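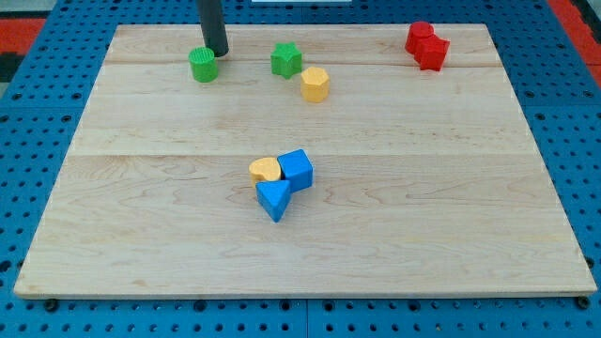 Progress to the end of August: Reading Group and Briefing Series on Maritime Security

Dear Aliki Balaskas,

Thank you again for your patience while we got the second half of the grant under way. I promised you a proper letter this time instead of a hurried page, so please forgive me if it runs on a little.

The briefing series is in good shape. We have finished 4 of the papers you agreed to support, and the one on coast guard cooperation between smaller island states has had by far the warmest reception. It went out to our full list of 543 readers, many of them retired naval officers and teachers, and the letters we got back were long, thoughtful and now and then quite cross with us (mostly over our section on fishing rights, which I think we will rewrite). The paper on undersea cables took longer than we planned. Tzu-hsuan Tseng wanted to speak with more people on the repair side of the business before putting her name to it, and I was glad to give her the extra weeks.

The Karras workshop is where I have to report a delay. We had hoped to bring 30 participants together in early summer to talk through how alliances share the cost of patrols, but too many of the people we most wanted were traveling. We have moved it to the fall and kept the same room and the same program. The deposit carries over, so there is no change to the budget you approved.

Money

Spending is a little under plan, nearly all of it travel that will now fall in the next period. Printing came in higher than we expected, and we covered that from the translation line, which still has plenty left.

What comes next

Tzu-hsuan is drafting a short paper on port access agreements, and we would like to send you an early copy – your comments on the last one saved us from a muddle over treaty dates. The reading group starts again after the break with two sessions on the history of naval arms limits.

One request before I close. Could we move the final report back a month, so that it can take in the workshop? A short note by email would be plenty for our files.

With warm thanks from all of us at the Dikisix program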